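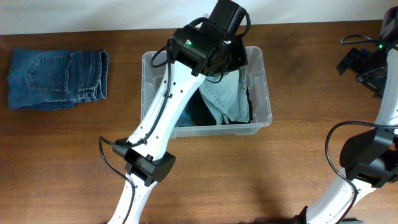 Wilov clear bin with denim inside, folded jeans at the left.

Curkik Wilov Clear Storage Bin for Clothes
Sold by Bagheri Home Goods, Tarnton

Sold as: set of 4 bins
Color: clear, translucent
Shape: rectangular, open top, rounded lip
Width of one bin: 30 cm, measured over the lip
Recommended load: 3000 grams for each bin
Lid: not included, sold separately
Availability: in stock in Tarnton

About this bin

The Wilov is a simple open bin for the clothes that do not hang well. We started to sell it in our store for socks and small towels, but most of our customers buy it for jeans, shorts and house pants. Denim is heavy and thick, and in a normal drawer it takes all the place very quickly. In a bin you can keep the jeans of one person together, and carry all of them to the bed or to the table when you want to sort.

The plastic is translucent, so from the outside you see the color of the clothes. It is not so clear as glass, please have this in mind if you want to use it for display. To tell light denim from dark navy it is enough.

The lip goes around the whole rim and it is rounded. You can hold the bin by the lip at any side. There are no separate handles on this model. We were asked for handles many times and we passed the wish to Curkik, but for now the Wilov is made only in this form.

How it fits on the shelf

All 4 bins stand in one row on a shelf of 120 cm. Please measure the inside of the shelf, between the two side boards, and not the front. If your shelf is exactly 120 cm inside, the bins will stand close to each other and you will need to lift the first one up a little to take it out. Some customers prefer to put only three in the row and use the fourth one on the floor of the wardrobe.

Empty bins go one into another. Full bins should not be stacked without the lid, because the upper one will press the clothes and can slide.

How to fold jeans for the bin

Close the zipper and the button. Lay one leg over the other with the back pockets to the outside, and make the seams flat with your hand. Fold the hem up to the waistband, then fold one more time, or two times if the jeans are long. You should have a compact rectangle. Put the rectangles in the bin standing on the fold, next to each other like books, and start from the back. When they lie one over another you always need the pair that is at the bottom.

Soft pants without a stiff waistband do not stand so well. For these we advise to fold them one time more, or to roll them and put them at the side, between the jeans and the wall of the bin.
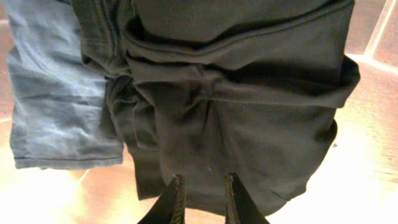 Can I put dark clothes and light clothes together in one bin?
If they are washed and completely dry, they can stay together. New dark denim can leave color on light fabric, so wash it separately a few times first and keep it in its own bin until then.

Cleaning and care

Wash with warm water and a little dish soap, then dry with a soft cloth. Do not use the dishwasher. Do not use powder or a rough sponge, the plastic will get small scratches and will look gray after some time. If there is lint at the bottom, a slightly damp cloth takes it out better than a dry one. Keep the bins away from heaters.

What our customers write to us

"I use two for the children and two for us. The jeans stay standing also when the bin is half full, but you must put them a little tight."

"Good bin, it is a pity that the lid is extra. I bought two lids only for the ones under the bed."

"Smaller than I imagined. For my wardrobe it is fine, but please write the width bigger on the page."

(We have moved the width to the top list after this last message.)

Delivery and return

In Tarnton you can collect the set at the store, at the counter near the back entrance. For delivery we pack the bins one into another with paper between them. If a bin arrives with a crack, please write to us with your order number and we send one new bin, it is not necessary to return the whole set.

You can return unused bins in 30 days. Keep the paper sleeve, we need it to sell the set again. Lids can be returned in the same time.

Single bins are not in our regular offer. Sometimes we have one or two left from opened sets, ask at the store.

Page updated 08/05/2022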